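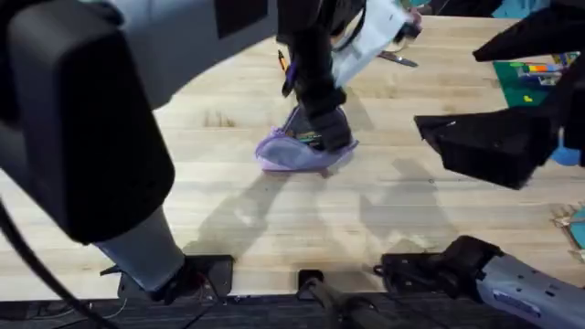

Kerttu Lehtinen says mesh pouches are only for people who want the whole train carriage to know what socks they own. She left that under my last packing post, and I laughed, and then I went and bought another one, so there you go Kerttu, sorry!

I am completely won over by them. For years I packed in carrier bags (yes, really, knotted at the top) and then in those solid nylon cubes everyone raves about, and both had the same trouble for me, that I could never remember what was in which. I'd be sat on the floor of a guest house in Gisham opening every single one to find a phone charger. With mesh you just look. It's such a small thing and it makes me so happy.

The lavender one is my favourite of the lot. I do have sensible colours, there's a grey one and a navy one from Dukora that have been going since my first trip up to Kiiskinen, but the purple is the one I always reach for, and I love the scalloped edge. It's soft as well, and it goes flat when there's nothing much in it, so it slides down the side of the rucksack where a stiff wash bag never would. I've been known to take it empty just in case!

What goes in it changes all the time. At the moment it's the bits I want in my hands within a minute of arriving: toothbrush, hair ties, lip balm, earplugs, plasters, and the little tin of mints I pretend is for emergencies. Anything that could leak goes in a plastic bag first, and I learned that one with a bottle of sun cream and a library book. The library were very nice about it.

A few of you asked about washing them. I do mine by hand in the sink with a squirt of ordinary washing-up liquid, zip open, then hang them over the tap overnight. I did put the grey one through the machine once and the zip has never run smoothly again, it sticks at the same place every time and you have to sort of wiggle it. A rub with a candle stub helps for a while. If you must use the machine, put it inside a pillowcase and keep the spin low.

Somebody else wanted to know if the mesh snags. A bit, yes. Kirby grips are the worst, and anything with Velcro on it. I keep my grips in an old film pot now and that's sorted it.

I've also started using the spare ones round the house, which I didn't expect to like as much as I do. One has all the crochet hooks in it and hangs on the back of the door, and one lives in the kitchen drawer with birthday candles and cake toppers. My sister has pinched the navy one for her Bradier weekend, two nights away and she's taking more than I'd take for 9, so I'm not confident about getting it back in one piece.

Next up is the big October rucksack, and I want to try doing the whole thing with pouches and no cubes at all. If you've done a longer trip that way, please tell me how you managed with jumpers, I can't picture it yet. Kerttu, you're allowed to answer too.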